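My brother's letter had sat behind the clock since November, and I'd got quite good at dusting round it. Then the ferry to Narel went up to 76 a ticket, and I thought, right, open it, you daft woman, before it's 200!

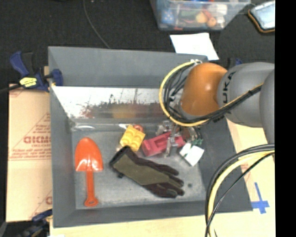
Tiziana reckoned I should just go over there and read it on his doorstep, and if it was nasty I could post it straight back through his door. I laughed so much I spilt my tea.

So I packed a bag (two jumpers, Mum's good scissors, a fruit cake) and got the early boat. The letter's still sealed. He's coming down the pier now, waving.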